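The Longest Bench in Heltwood

The gym at Heltwood smells the way every old gym smells, of floor wax and popcorn and wet coats, and on a cold night in December the windows up by the rafters fog over before the junior varsity game is done. People come early. They come for the seats on the home side, third row and up, where you can lean your back against the rail, and they come because it is dark by five and there are only so many places in town with the lights on.

Andor Lengyel has coached the girls' basketball team here for 11 seasons. He is a tall, stooping man with a soft voice that I had trouble hearing from six feet away, let alone across a court, and I asked him early on how he gets his players to listen during a game. He thought it over for a good while. "They get quiet," he said. "If I were loud they would be loud too, and then where would we be?"

He grew up playing the game badly, by his own account, on a concrete court behind an apartment block, and he came to coaching sideways, by way of a math classroom and a principal who needed somebody to drive the van. He still teaches four sections of algebra. He still drives the van, too, although it is a different van now, and the heater in this one works on both sides. 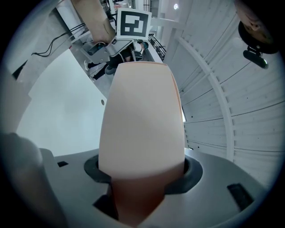 A close-up of a pale peach-colored pad.

What brought me out to see him was the bench. Lengyel plays everybody. I don't mean he plays everybody in the last minute of a game that was settled long ago, the way plenty of coaches do, when the starters have their warmups back on and the parents are hunting for car keys. I mean he plays fourteen girls, most of them in the first half, in waves of five that go in and come out so often that the scorer's table keeps a separate sheet for it. The opposing coaches hate it. One of them told me it was like being pecked by chickens, and then asked me to please leave his name out.

The idea came out of a bad winter. Three seasons ago the flu ran through the team right before a road trip to Jinar, and Lengyel made the drive with a roster patched together from whoever could stand up. Girls who had hardly played all year were suddenly guarding the best backcourt in the conference. They lost, but they lost by two, and on the ride home he kept turning it over. Why had he been saving these kids? What exactly had he been saving them for?

So the next fall he changed things. He cut the starters' minutes and told their parents himself, in person, one kitchen table after another. Some of those talks went fine. One went on until nearly eleven at night and ended with a slice of cold pie and no agreement of any kind. "I understood them," he told me. "You have a daughter who scores 20 points, you want to see her score 20 points. I would want it too."

The girl who has come to stand for the whole business is Ha-neul Baek, a senior guard who spent her first two years at the far end of the bench and now comes in with the second wave, usually at about the moment the other team would like to catch its breath. She isn't especially big or especially fast. What she does is stay in front of people. She has a wide, low stance, and she slides her feet as if the floor were tilted in her favor, and by the third quarter the player she is guarding has generally begun to look around for somebody else to give the ball to.

I sat with her one afternoon on the bottom row while the boys' team had the court, and we had to stop talking every so often when a ball came bouncing our way. She told me she had nearly quit as a sophomore. Her knees hurt, her grades had slipped, and she had worked out that she was going to practice every day for the chance to play one minute a week. Her mother told her she could stop once the season was over and not before, and by the time the season was over she had forgotten she meant to.

"I like being second," she said. "You get to watch for a while first. You see who's tired and who's mad at her teammate. Then you go in and you already know everything!"

She laughed at that, and threw a loose ball back to the far basket with a lot more arm than I was expecting.
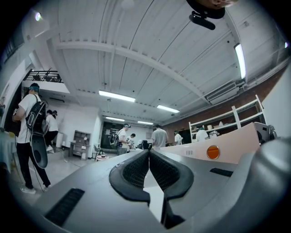
Detail of the pads, panel and orange button.

The night I came to watch, Heltwood had Han, a quick, well-drilled team with a center who had been scoring on everybody. The gym holds 687 people if you believe the sign by the door, and the student section had filled in early and was already hoarse. For a quarter and a half the waves did nothing at all. Han moved the ball beautifully, the center got whatever she liked around the basket, and Heltwood's substitutions looked to me like a lot of running back and forth. The man in front of me, who had a foam seat cushion and strong feelings, said so to everyone in his row.

Then, little by little, Han's passes started coming in short. You had to look for it. A pass that had been hitting hands at the chest was hitting them at the knees, and the center, who had been first down the floor all evening, was fourth. Baek took the ball away from the point guard twice in a row near midcourt, the second time so neatly that the other girl ran on a few steps without it. The crowd stood up for that one. The man with the seat cushion stood up too, and dropped the cushion, and left it where it fell.

Heltwood won, 59 to 52, and the scoring was spread so thin that I had to ask twice who had led it. It was a freshman with nine. Lengyel shook hands all the way down the line, bending a little to hear what each girl had to say, and then he went to find out whether the van had been left unlocked.

They play at Muveo next, a long drive on a two-lane road, in a gym where the visitors' bench has ten chairs. Baek told me they already know to bring four folding ones.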